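Does a Clear Desk Really Help? Six Weeks With the Green Table

Halyna Prokopenko swears by an empty desk. She gave a talk on it at Hurer and sold 200 people on the idea that a bare surface makes for a busy brain. I was in the second row and I had my doubts. I still do, but I agreed to try it on the green table in the back office.

The rules, as Halyna wrote them: one thing to write with, one thing to write in, and whatever the computer needs. Everything else goes in a drawer. Severyn Kravets asked what happens when the drawer is full and got a rather vague answer.

The mouse pad stayed, Razer snake and all. I was told a plain one would be "calmer." Maybe so, but I've never lost an afternoon to a mouse pad, and I'm not paying for calm. The blue cover and the white marker stayed too, which makes me more obedient than I'd planned to be.
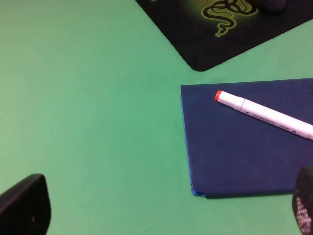
What I can't get past is the claim that you save 2 hours a week. Saved from what? I spent a good part of the first week opening drawers to find the stapler, and Ghassan Matar, who shares the office, spent it asking me where the tape had gone. Nobody put that on a slide.

I will grant one thing – a green top is easier on the eyes than the white one we had before, and wiping it down goes quickly when there's so little to lift. Whether that counts as productivity, ask Halyna. More pictures in July, if the drawers hold out.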